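Media Ownership and Environmental Reporting
Course handout, Unit 2
Reading due 29th March

Purpose of this unit

The first unit looked at how environmental news is gathered. The present unit considers who pays for it, who owns the outlets that carry it, and how far ownership can be shown to affect what readers are told. Students should complete the assigned reading before the seminar and bring written answers to the discussion points at the end of this handout.

Forms of ownership

Most outlets that cover the environment fall under one of four forms of ownership. A privately held company answers to its owner or owners. A publicly traded company answers to shareholders and must publish regular accounts. A nonprofit publisher depends on grants, members and donations. A public broadcaster receives money under rules set by law. Mixed cases are common, and a magazine may be run by a society while its advertising is sold by a commercial partner.

Students often assume that nonprofit publishers are free of outside pressure. The assigned reading does not support this. A grant for reporting on rivers will produce more reporting on rivers, and a newsroom that relies on one large donor may be slow to examine that donor's business.

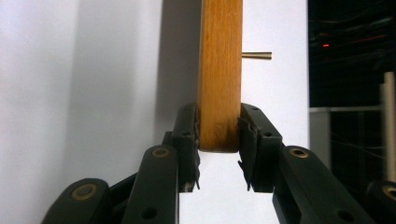
Wooden bar held between two gripper fingers.

Case study: the Londthorpe Courier

The Courier was a family-owned regional newspaper with one full-time environment reporter. It was bought in August by the Chowdhury Group, a holding company with interests in printing, retail property and gravel extraction. The sale included the newspaper's archive and its weekly supplement on farming and wildlife.

For the course, 217 articles from the Courier and its supplement were coded by topic, source and length. They were drawn from the twelve months before the sale and the twelve months after it. The coding sheet is available from the department office.

Three findings should be noted. First, the total number of environmental articles fell only slightly. Second, articles shorter than 400 words made up a much larger share after the sale, and most of these were based on a single press release. Third, coverage of quarrying at Stolthorpe, where the new owner holds a license, stopped almost entirely for the first five months and then resumed - at first only in the letters column.

The third finding is the one most often quoted, and it should be handled with care. The environment reporter left shortly after the sale and the post was vacant for part of the period. A gap in coverage may therefore reflect an instruction from above, a shortage of staff, or self-censorship by editors who had received no instruction at all. The articles alone cannot settle the question.

Key terms

Editorial independence: the freedom of editors to decide what is published without direction from owners or advertisers. It may be protected by contract, by a written charter or by custom alone.

Cross-ownership: the holding of media and other business interests by the same company.
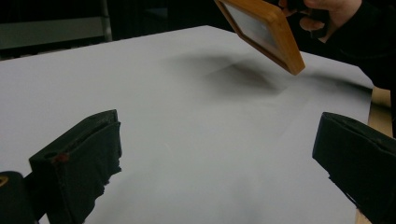

Self-censorship: the decision by a reporter or editor to avoid a subject in expectation of trouble. It leaves few written traces and is usually studied through interviews.

Comparison: the Rastutska Review

The Rastutska Review, a monthly science magazine, adopted an editorial charter two years before it changed hands. The charter requires that the owner's business interests be named in any article that touches on them, and that the editor be removed only by a vote of the board. Students should compare these terms with the sale agreement of the Courier, which refers to editorial matters in a single sentence.

Points for discussion

Consider what further evidence would be needed to show that the change in quarrying coverage was caused by the change of owner.

Consider whether a charter of the Rastutska type could be enforced at a newspaper with a very small staff.

Written answers should not exceed one page for each point. Students who cannot attend the seminar should send their answers to the department office before it begins.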